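Hardware Basics, Week 2: What's Inside the Box
Turville evening course, September 2021

Okay, so last time I talked way too long about power supplies (sorry!) and we never got to the fun parts. Tonight it's memory, processors and storage, and I want you to know all three by sight before you pick up a screwdriver. Read pages 40 to 61 in the Nyberg reader if you missed them.

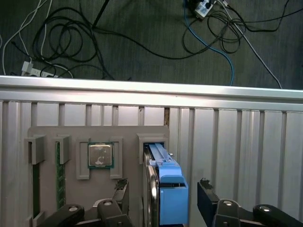
Fig. 14. Parts board with RAM module, CPU and hard disk drive in its blue caddy.

Start with the RAM, the green stick with the little gold contacts. Hold it by the edges, please, and keep your fingers off the gold! The CPU is the square one with the silver metal lid. That lid is the heat spreader, and the cooler sits on top of it with a thin layer of paste in between. I always use too much paste, so do as I say there.

The drive is the big silver one. A caddy lets you slide a drive into a bay and latch it, and I love them – so much nicer than hunting for tiny screws under the desk.

For next week, sketch all three and label what each one does.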